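About us

Kavanagh Pondcombe. Bench work, sorting, kitting, small assembly. We've been in the same yard since 1839, when it was rope and sacking, and we've changed trade more times than the sign over the gate. Currently: we put small parts together for other firms, 85 of us, over two shifts.

Updating this page in a rush as the old one still talked about the fax line. Sorry if you came looking for that.

What we do

Kits, mostly. Somebody sends us a drawing and a pile of bits, we send back trays with everything in the right slot. Also light assembly, labelling, test and pack. Smallest order we've taken was for 2 trays. Happy to do that again, just ring first.

Our biggest regular job is the Vistano kits. More than 400 trays a shift when it's busy, and it is always busy in November.

The robots, then

Everyone asks, so. Yes, we have robot arms. No, they didn't come in over a bank holiday with a letter on everyone's bench. We talked about it for most of a year first, some of it quite loud.

The arms do the reach-and-place part. Same part, same slot, all shift. That was the job that did people's shoulders in and the one we could never keep anyone on. Loading, checking, changeovers, anything fiddly or bendy or that arrives in the wrong bag: people.

What changed for the staff:

Rotation is every hour now, used to be half a shift on one bench.
Night shift is smaller. Those who wanted days got days. Took longer than we said it would.
New grade, cell setter, paid above bench rate. Open to anyone on the floor, no certificates needed to apply.
Less walking. More looking at screens, which not everybody likes, and we've had that said to us plainly.
Anyone can stop a cell. You don't need to ask and you wont be asked why till afterwards.

Oisín Foley was on the packing benches before he moved over to run cell layout. His view, from the staff newsletter: "I used to go home with my wrists aching. Now I go home with my head aching. I'd still pick this one, but put it in that it's tiring."

So it's in.

How we plan a cell

Layouts get worked out in simulation before we move a single bench. Ludard, the planning group upstairs, builds the room on screen: table, arms, racks, walls, the lot. Then the people who'll work there come up and pick holes in it.

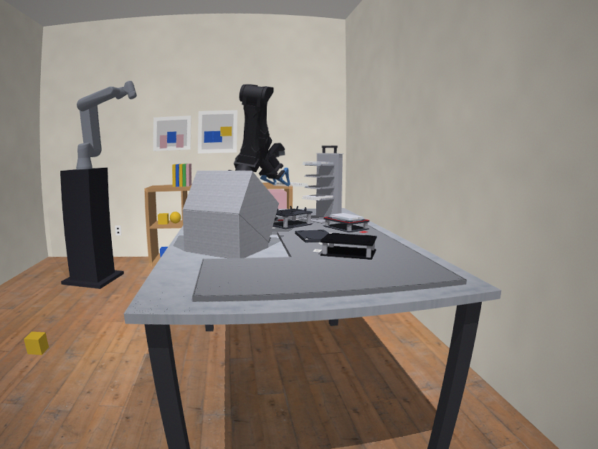
Bench crews get the final say on reach and walkways, and they use it. Shelf too high, arm too near where you'd stand, no room to get a trolley past, back it goes. Some layouts go round five or six times. Planning grumble about this but it's cheaper then drilling the floor twice.

Working here

We take on bench staff most of the year. Training is on the job, paid from the first morning. Early shift starts at 6, canteen opens before that. Setter training runs when enough names are on the list, so put yours down early.

Visits

Customers and schools welcome by arrangement, flat shoes please. Ask at the gate for Oisín or whoever is on planning that day. Parking is round the back, past the old rope store.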